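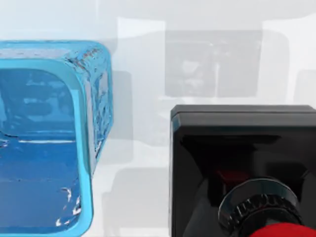

Eltmont, November

**Minutes of the simulation and transfer group**

Present: Bimla Sandhu (chair and, as it happened, minute taker), the rendering people, the grasping people, two of the new students, and Altıntaş on the line from Horkivside for the first half.

Bimla opened by thanking everybody for coming along in what she knows is a miserable month for marking, and gave a particularly warm welcome to the two students, who have already found the good kettle. The minutes of the last meeting were accepted once the spelling of Ineo had been put right in three spots.

**1. Where the random-materials work has got to**

Most of the meeting went on this, and happily so. For the benefit of the newcomers, Bimla went back over the idea: we train the grasp predictor entirely on rendered scenes, and we want to know whether it copes better with real clear and shiny objects if the rendered ones are given materials nobody would expect. The render at the head of these minutes was up on the screen while we talked, with its translucent blue cube on the left and the glossy black block on the right, and there was a good long chat about the crinkled look on the side face of the cube. The rendering people are fond of it. The grasping people were less sure, but agreed it is exactly the sort of surface that makes a depth estimate go astray, so it stays in.

The training set now stands at 3,651 scenes. Of these, 1,427 have at least one see-through object in them, a bigger share than we had planned for. Altıntaş asked whether that would tilt the results, and it was agreed to train once on the set as it is and once on an evened-out version, so we can stop guessing.

**2. First result on the real arm**

The grasping people reported on the 1,000 trial grasps run on the Ineo bench. With the ordinary materials the arm lifted and held the clear objects 52 per cent of the time, and with the random materials that rose to 68 per cent. There was some quite unminuteable cheering at this point. Bimla was delighted too, but reminded us that the trials were split evenly between the two models and that the same small box of objects was used all the way through, so we shouldn't go writing the abstract just yet.

One of the students asked whether the gain could have come from the lighting, which was changed in the same week as the materials. This was felt to be a very fair question and, if we are truthful, one we should have asked ourselves in September. A run with the new lighting and the old materials will be done before anything is sent out.

**3. Background blur**

There was a shorter discussion of the pale, hazy backgrounds. Altıntaş favours sharper ones, and the rendering people would like to keep a mix. Left open for now. Altıntaş had to go at this point and sends regards to everyone he didn't get to speak to.

**4. Render time**

The glassy materials are slow and the queue has been creeping into the mornings. The rendering people will try fewer light bounces on a small batch and bring both versions next time, so the group can judge whether the difference matters to the predictor.

**Actions**

- Grasping people: lighting-only run, same objects and same bench.
- Rendering people: evened-out training set, then the batch with fewer bounces.
- Students: gather a second box of clear and glossy objects from the kitchen, the store cupboard and wherever else they're welcome.
- Bimla: write to Horkivside about sharing their trial logs.

**Any other business**

The booking sheet for the bench has moved to the shared folder. Please put your initials in, even for a quick half-hour. Meeting closed at 4:20 pm.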